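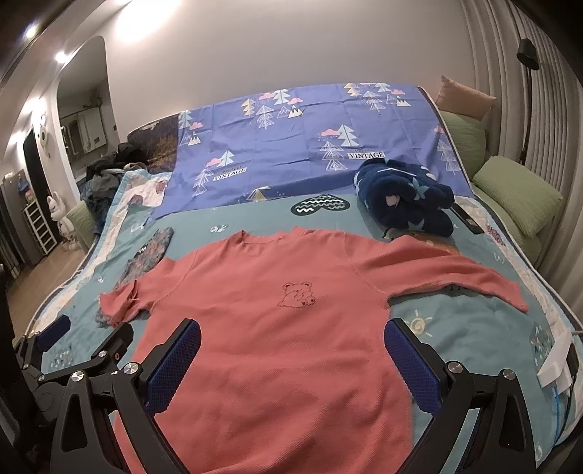
By Perla Montes, Communications Lead, Barbridge
2026-05-30

Search news Enter keyword Go

Barbridge puts two finger pads head to head on laundry, picks the softer one

Barbridge today released results from its first side-by-side trial of finger pads for the Faline hand-held gripper. Two pads. Same fingers, same linkages, same pile of clothes. The softer pad won on knits and lost on one thing we didn't expect, more on that below.

Faline is the tool our operators carry in each hand to record folding and sorting. The data then goes to arms running the Verbeke controller. A pad that slips in an operator's hand will slip on the arm too, so the pads got tested first.

The trial covered 800 grasps over six garment types: sweatshirts, T-shirts, jeans, socks, pillowcases, thin scarves. Work was done on a bed, on top of a printed sheet, instead of on the bare bench we used in December. Bench results looked great. Too great. A bench doesn't wrinkle when you drag a cuff across it, and a finger that misses the sleeve can't come up with a fistful of sheet.

"Picking up the sheet by mistake was the number one failure," said Cor Bakker, who ran the trial. "Hard pad, you press down to get any bite at all, and now you've got two layers. Soft pad you can come in flatter. We should of tested on bedding from the start."

What we found, in short:

Sweatshirts and other heavy knits. Soft pad clearly better. Fewer second tries at the cuff, and hems came up in one layer more often.

Jeans. No real difference. Operators had no preference.

Thin scarves. Hard pad better, and not by a little. The soft pad held on after release, and the scarf followed the finger back up. Bakker's group tried a slower opening and it helped some. Not fixed.

Socks. Both fine.

Embroidery and patches got a separate run of 200 grasps. Stitching is stiffer than the fabric next to it and the grip changes when one finger lands on it and the other dosen't. Operators were told to grab wherever they normally would. Most went for shoulders and cuffs and stayed off the chest, so that part of the data is thin and will be run again.

Wear was checked too. Soft pads lose texture at the tip first. Gunhild Kárason, who looks after the hardware, swapped seven during the trial and wants a thicker tip before anyone orders more.

"I can change one in a minute, fine," said Kárason. "I don't want to be doing it in the middle of somebody's session. Also the pivot screws need checking at the same time. Please write that down."

Soft pads now go on every Faline sent out for clothing work. Scarves and other light fabric stay on the hard pad for now. Units already in use will be switched as they come in for service, no charge.

Next up is a camera comparison, wide lens against the current one, using the same garments. Vilhjálmur Skov is leading that one. The thicker tip will be tested alongside if the parts arrive.

Trial notes and the garment list are available on request. Press questions to Perla Montes at the Barbridge press desk. Pad orders and service go to the hardware desk, attention Kárason.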